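Robot school is in session in Toltport, and the homework is tidying

TOLTPORT - The newest students at Grarkus spend their days moving household odds and ends from one place to another, and they are not expected to graduate soon.

The company, which rents the upper floor of the old Transka building, began in January to collect examples for a learning system it calls Quiroga. A human operator steers an arm through a small chore, the computer records every motion, and then everyone puts the stuff back and does it again. A good shift yields 100 usable runs. A bad one yields 54 and a long lunch.

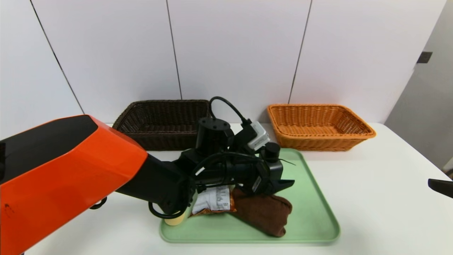 An arm at work over a green tray at Grarkus in Toltport, with two wicker baskets at the back of the table.

Soft things are the trouble, according to the company. A block keeps its shape when you reach for it, but cloth folds differently every time it is dropped, so Quiroga needs to see it in a great many moods. Grarkus wants 200 runs for each item before it lets the system try anything by itself.

Operators work in turns of 20 minutes, after which their attention is said to drift. The arms have made no such request.

Grarkus plans to add drawers to the lessons next - provided the cloth goes well. Parents in Toltport who have spent years teaching the same subject at home may wish to ask about the pay. The company says it is hiring for the evening shift, which starts at 4 p.m.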